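Taking the old tower apart 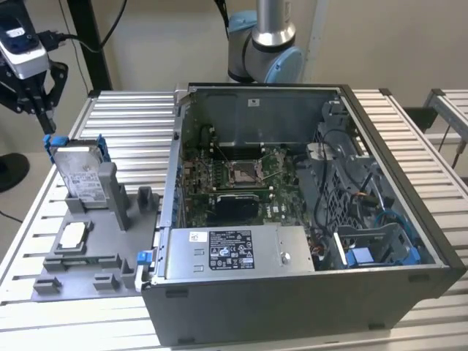

I have had the same desktop computer since I moved to Terninden, and for the past year it has been in the cupboard under the stairs. I bought a laptop and the tower went in behind the hoover. Last month I needed the cupboard back, so I decided to strip the machine for anything worth keeping and take the rest to the recycling centre. The side panel comes away easily enough, and with the case on its side you can get at nearly everything from above. By this stage the processor was out of its socket and the hard drive was standing up in a slot in the grey tray on the left, still with its blue plastic bracket on. I did the drive early on as it was the one part I cared about.

It has 600 GB or so of photographs and old work on it, most of which I had already copied to the laptop. Most is not all, though. I found a folder of scanned letters from my grandmother that I had completely forgotten, so that was worth the afternoon on its own.

The heatsink was the part I had been dreading. The last time I took one off, on a different computer, the paste had set hard and the processor came up with it and bent some pins. Killian Lemaire told me to run the machine for ten minutes first to warm the paste, then twist gently before lifting. I did that, switched it off, unplugged it at the wall and waited a bit before touching anything.

The cables take longer than you expect. I took 3 photographs on my phone of where they went and then never looked at them, as I'm not putting it back together.

What I am keeping: the hard drive, the memory, and all the screws, which have gone in a jam jar. Shih-chieh Peng has asked for the power supply for a machine he is repairing. I did not open it and neither should you, as they can hold a charge after they have been unplugged.

The case and the board will go to the recycling centre at Stevier, which takes computers free of charge if you put them in the small electricals cage. I've got an old printer to go as well, so I'll do both in one trip once I have found its power lead.

Posted 22 April 2023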